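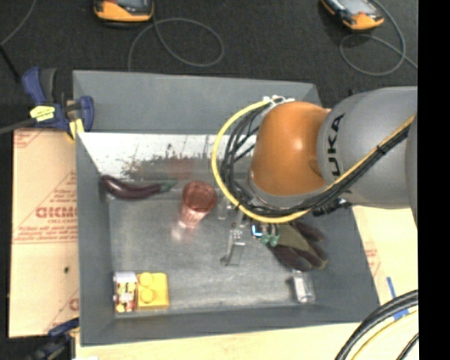
KUKA arm over the gray bin

We use cookies to remember your archive display settings. Accept | Settings

[textcorpora-list] Re: long s and the newspaper set, anyone tried retraining?

Date: 2020-03-12

Hi all,

Oh, I have been waiting for somebody to ask this! Quoting the whole thing so the digest readers can follow:

> We have a run of provincial newspapers from Flastthorpe, scanned
> from microfilm, and the text layer that came with them is pretty
> rough. Long s comes out as f nearly everywhere, column breaks get
> ignored, and the ads are soup. I can live with the ads. What I'd
> like to know is whether it's worth running everything through a
> newer engine, or whether I should just write a pile of
> find-and-replace rules and get on with my topic models. Has anyone
> on the list done this with a small budget and no programmer?
>
> Also, does anyone have a sane way of measuring how bad the text is
> to begin with? The vendor's confidence scores look made up to me.

Short answer: rerun it, yes, please do, and fix the columns before you touch anything else.

Longer answer. I spent most of last year on the Garside pamphlets, which are a bit older than your papers but have the same long s trouble (plus a lot of ligatures, and one printer who seems to have owned a single broken lowercase e and loved it dearly). I started out with replacement rules too. They got me a surprising way! "fuch" to "such" is safe, "moft" to "most" is safe, and you feel like a genius for an afternoon. Then you hit fame/same, fail/sail, found/sound, and the rules have nothing to tell you. In a topic model that hurts more than you'd expect. I had a lovely maritime topic that was full of people failing to places.

So I moved over to Zivus, which lets you train on your own line images. I transcribed 1083 lines by hand, over evenings mostly, and kept 117 of them aside for testing. The trained model got long s right on nearly all of the test lines. It even learned the broken e. I'm not a programmer either, by the way; I can copy a command out of a README and change the folder name, and that was enough.

A few things I'd do differently:

Pick your training lines from all over the run. I took mine from the first six pamphlets since they were on top of the pile, and the model was noticeably worse on the later type.

Write down your transcription rules on day one. Do you keep the long s or modernize it? What about hyphens at line ends? I changed my mind twice and had to go back through everything. I now keep the long s in the training text and swap it out afterward, so both versions exist.

Don't crop by hand. Flirel finds the columns for you, and on microfilm scans it does well as long as you straighten the pages first. It gets confused by those thin rules between ads, but you said you can live with the ads.

On measuring: I agree about the confidence scores, I stopped looking at mine. What I do is pull about 40 random lines, type them out carefully without peeking at the OCR, and work out the character error rate against that. It takes an evening. Then do it again after every change you make, with the same lines, and you'll see right away if you've helped. If you care about words more than characters (for topic models you probably do), count word errors as well, and leave out the stopwords. My character rate looked fine for ages while the proper names were a disaster.

One question back to you: is your microfilm scanned in grayscale or straight to black and white? If somebody still has the grayscale files, beg for them. It made more difference to me than any setting in the software, and the thin strokes on the crossbar of the f are exactly what gets lost when a scan is pushed to pure black and white. No crossbar, no way to tell f from long s, for the machine or for you.

I'm very happy to share my transcription rules and the trained model. It won't match your typefaces, but it should be a better starting point than a modern-print one, and you'd need fewer lines of your own. I'm cleaning up the folder now and plan to have it all in one place by July, but write to me off-list if you want the messy version sooner. And please post your before and after numbers here, I'd love to see them!

Back to top | Contact the list owners | Messages copyright their authors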